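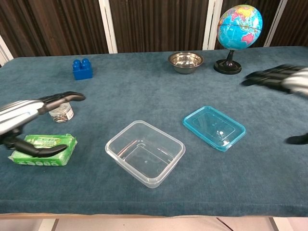
Visit to the Verstead water treatment works, 5 Oct 2026

The works stands on the east bank of the Cirnow and takes its raw water from two intakes, the lower of which is only used when the river is high. Fitzgerald Strickland, the process engineer, met us at the gatehouse and took the group round in the order the water goes.

Screening is by a pair of band screens, replaced in May. The old ones had a 15 mm mesh and let through a good deal of leaf in autumn. From there the flow passes to flocculation and then to the settling tanks, which were drained on one side for concrete repairs. It was useful to see the sludge scrapers standing clear - they are chain driven, with timber flights.

The filter hall dates from the original scheme. There are eight rapid gravity filters, sand over gravel, each washed every 40 hours or sooner if the head loss calls for it. Air scour comes first, then water. Margus Rätsep asked about media loss during washing and was told the beds are topped up once a year. The blowers are by Butkienė and are very loud; ear defenders are handed out at the door.

Treated water is lifted to the Plukum reservoir through 1,198 m of ductile iron main. Static head is modest. Two duty pumps and one standby, all with variable speed drives. The drives trip on supply dips more often than Strickland would like, and a replacement is being priced.

The laboratory was closed for lunch when we reached it. Parking is tight, and coaches should use the lower gate.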